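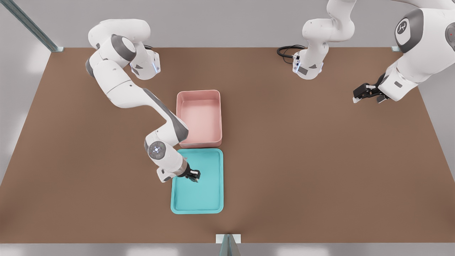
双腕ワークセルのシミュレーション画面(トレイ移載工程の検証用モデル)

**双腕ワークセル「Kasteck」における腕の干渉停止不具合と、ソフトウェア更新のお知らせ**

2023-12-03
Trulari株式会社

Trulari株式会社は、当社が販売している双腕ワークセル「Kasteck」の制御ソフトウェアに、二本の腕が接近したときの停止動作が遅れる不具合があることを確認しました。お使いのお客様には、ご心配とご迷惑をおかけし、深くお詫び申し上げます。この不具合による人身事故の報告は、本日まで受けておりません。設備の損傷は2件の報告を受けております。

以下に、不具合の内容、対象となる製品、お客様にお願いしたいことをお知らせいたします。

## 発生した事象

11月、部品の仕分けに「Kasteck」をお使いのBrorkow社の工場において、左腕がトレイへ降りている途中に、待機位置から戻ってきた右腕の手首部と接触する事象が起きました。通常であれば、二本の腕の距離が設定値より小さくなる前に、後から動き始めた腕が減速し、停止します。しかし今回は減速の指令が出るのが遅れ、接触した後に過負荷の検出によって両腕が停止しました。

接触により、左腕のグリッパーの指が変形し、右腕の手首カバーに傷がつきました。作業者は安全柵の外側におり、けがはありませんでした。

同じ月のうちに、Kikuchi社の工場からも同様の報告をいただきました。こちらではグリッパーのみに損傷がありました。二つの工場の動作記録を比較した結果、同じ原因であると判断いたしました。

## 原因

原因は、腕どうしの距離を計算する処理にありました。「Kasteck」の制御ソフトウェアは、各腕の関節角度から腕の形を求め、互いの距離を一定の周期で計算しています。ところが、一方の腕が待機から動作に切り替わる瞬間に限り、もう一方の腕について一つ前の周期の位置を使い続けることがありました。動作記録では、この状態が最も長い場合に580ミリ秒続いていました。

腕の速度が低いときには、この遅れがあっても設定した距離の中で停止できます。速度の設定が高く、さらに一方の腕がトレイの上で低い姿勢をとっている場合には、停止が間に合わないことがあります。

当社は、シミュレーション上に箱とトレイを縦に並べた移載工程のモデルを作り、腕の動き始めるタイミングを少しずつ変えながら再現試験を行いました。その結果、51通りの条件のうち31通りで、停止指令の遅れを確認しました。出荷前の試験では、二本の腕を同時に動かし始める条件を中心としておりましたので、この不具合を見つけることができませんでした。試験の計画が十分ではなかったと考えております。

なお、非常停止ボタン、安全柵の扉スイッチ、過負荷の検出は、距離の計算とは別の回路で動いており、今回の不具合の影響を受けません。

## 対象となる製品

制御ソフトウェアのバージョン2系を搭載した「Kasteck」のすべてが対象です。バージョンは、操作パネルの「システム情報」の画面でご確認いただけます。片腕の構成でお使いの場合は、距離の計算を行わないため、対象にはなりません。

## お客様へのお願い

対象の製品をお使いのお客様は、更新が終わるまで、次のようにお願いいたします。

- 両腕の最大速度を「低速」に設定してください。
- 一方の腕がトレイまたは箱の上で作業している間は、もう一方の腕を待機位置から動かさないよう、プログラムに待ち条件を入れてください。
- 運転中は安全柵の中に入らないでください。教示作業の際は、必ずイネーブルスイッチをお使いください。
- 腕どうしの接触が一度でもあった製品は、運転を止めて当社へご連絡ください。外から傷が見えない場合でも、手首の減速機に影響が残っている可能性があります。

待ち条件の入れ方がご不明な場合は、現在お使いのプログラムをお送りいただければ、当社の技術者が変更箇所をお知らせいたします。

## 当社の対応

修正した制御ソフトウェアは、本日より無償で提供いたします。更新の作業は当社の担当者がお客様の工場に伺って行い、更新後には低速と通常速度の両方で停止の確認をいたします。接触により損傷した部品の交換も無償です。

再発防止として、出荷前の試験に、腕の動き始める時刻をずらした条件を追加しました。また、古い位置情報が使われた場合には、距離の大きさに関係なく両腕を停止させる処理を新しく加えました。この処理により、これまでより停止の回数が増える工程があるかもしれません。その場合は、配置の見直しを含めてご相談に応じます。

## 品質保証部 責任者のコメント

品質保証部長 野村 Yuzuki(Yuzuki Nomura)
「二本の腕が同じ場所で安全に働くことは、この製品の一番大切な約束です。その約束を守れなかったことを、重く受け止めております。Brorkow社とKikuchi社の皆様には、動作記録の提供と調査へのご協力をいただきました。心より感謝申し上げます。」

制御開発担当 ピルミン・コフラー(Pirmin Kofler)
「修正版では、位置情報に時刻をつけ、古い情報を距離の計算に使わないようにしました。再現試験で遅れが出たすべての条件をもう一度試し、停止指令が正しい周期で出ることを確認しています。実機での確認も、社内の試験用セルで続けております。」

## お問い合わせ先

Trulari株式会社 品質保証部 「Kasteck」更新窓口
お問い合わせの際は、製品銘板に記載の製造番号と、制御ソフトウェアのバージョンをお知らせください。報道関係の方からのお問い合わせも、同じ窓口でお受けいたします。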